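Call for participants: hand-held gripper build and dish-handling recordings, Remetti shared workshop

Sessions start in April. Places are open to members and non-members.
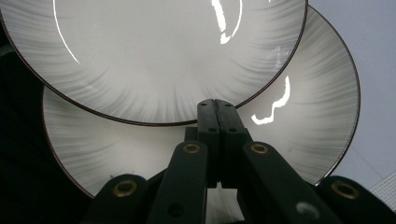 Savvas Galanis replied to the draft of this call that plates are the wrong place to start, as glazed rims slip and a new operator will squeeze too hard; he would put everyone on wooden blocks for the first hour. We have adopted the blocks for the first session only. Plates stay in the program from the second session on.

What the work is

Nundine is a home-built gripper project run out of the back bench at Remetti. The tool is held in the hand and carries a camera. Operators use it to pick up, move and set down household items, and the recordings are used to train a small arm that Rafail Tsakiris is building in his garage. The current jaw is a parallel pair driven by linkage arms, with screws and grommets that need regular checking. Hardware changes between sessions, so expect to use more than one version.

We need two kinds of participant.

Operators. You will run the gripper through set tasks with dishes: separating stacked plates, racking them, unracking them, stacking them again. A session lasts 2 hours with a break at the halfway point. Each task is repeated until 60 usable recordings have been saved. Drops are logged and the recording is kept. No experience is required. You should be able to hold a tool at chest height for several minutes at a time. Left-handed operators are especially wanted, as nearly all recordings to date are right-handed.

Builders. You will print, assemble and adjust jaws and linkages. You should have used a 3D printer before and be able to read a dimensioned drawing. Soldering is useful for the trigger wiring. Builders normally come in the evening, after 6:30, when the printers are free. Current open jobs:

Jaw pads with better grip on glazed ceramic
Play in the inner arm pivots
A lighter handle
Cable strain relief at the grip

Terms

Operators receive a workshop credit for each completed session, valid for machine time or materials. Builders are unpaid but keep one finished gripper and all files. Recordings cover hands, the tool and the bench area. Faces are not recorded on purpose, and any file containing one is deleted on request. Breakages are covered by the project.

Closed shoes are required. Long hair is tied back near the printers.

To apply

Send a short note to Despina Nikolaidis at the Remetti front desk, or leave it in box 178. State which role you want, which hand you use and the times you can attend. Quote reference 2206. Builders should add one photo of something they have assembled. Questions about the linkage go to Vangelis Kourkoulas.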